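List home | Threads | By date | Search | Subscribe

Re: Hand-held grippers, second order
1 April 2024
From: Hebden bench

> We have money left that has to be committed before August and would like
> to follow what Hebden did with the hand-held grippers. Before we put the
> request in at Pavholm, could you say what you bought, what you would buy
> again, and whether a pair per table is enough? The quote we have from
> Wolholm is for 8 pairs and it looks like a lot for a group our size.
> We also don't know whether to budget for tables and stands or use what
> is in the room.

Replying on list as two other groups have asked the same thing.

We bought 4 pairs to begin with and that was the right size of order. A pair is one left and one right, and they are not interchangeable, so check that the quote says pairs all the way down. Our first one said pairs on the front page and units in the price table, and it took a fortnight of emails to sort out.

I wouldn't take 8 pairs in one go. Each working table needs one pair in use, and we share one spare pair between all the tables. If you have three tables, ask for four pairs and put the rest of the money into parts. The things we have had to replace are straps, cables and the small screws in the top plates. Finger pieces wear too, but slowly. We set aside 300 pounds for spares in the first year and had spent most of it by the end.

On tables, use what you have if it is flat and doesn't rock. We did buy boards to lay on top, in a plain pale colour, and those were cheap and worth it. Get one per table, and measure first, as ours came a different shape from the desks and cover part of the cable holes. If you need to feed anything up through the desk, sort that out before you order the boards.

Stands and curtains cost more than we planned for. We had put them down under "sundries" and the finance people sent it back, so give them their own line.

Small objects are where most of the time goes. A round metal part held between two grippers needs both hands close together, and people are slow at it for the first few sessions.
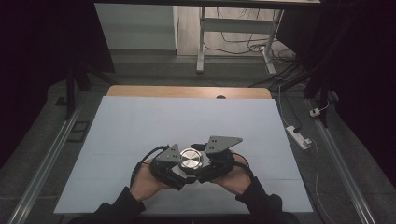
So budget for hours as well as kit. We allow two weeks for a new person before we count their work towards the total, and I would write that into the plan or somebody will ask why the first month looks thin.

Power is the other thing I would do differently. We run extension strips along the floor beside the tables and keep meaning to have proper sockets put in. Get a price for that now while you have money to commit.

Wolholm quoted us 8 weeks for delivery and kept to it. Utivitz were cheaper on the straps but would not sell fewer than a full box.

I can send our order sheet with the prices taken out if that helps with the Pavholm form.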